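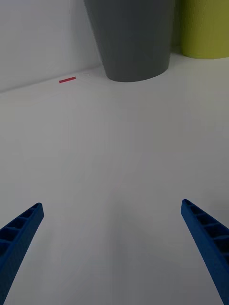
Dernière modification : lun. 9 juin
Temps de lecture : 1 min

Séance 4 – Ranger et repérer sur un plan de travail

Avant de commencer, prenez le temps de regarder la table, même si l'envie de tout déplacer vous démange déjà ! Un plan blanc et lisse pardonne peu : le moindre objet s'y remarque, et c'est bien commode pour apprendre. Au fond, gardez toujours une petite marge devant le mur. 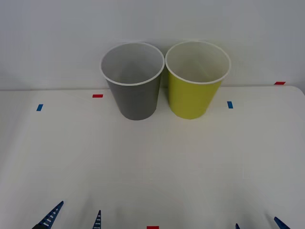
Fig. 2 – Gobelets gris et vert-jaune côte à côte, repères de ruban rouge et bleu.

Pour la prochaine fois, dessinez votre propre plan de table (au crayon, c'est très bien) et remettez-le à Humaira Zaidi.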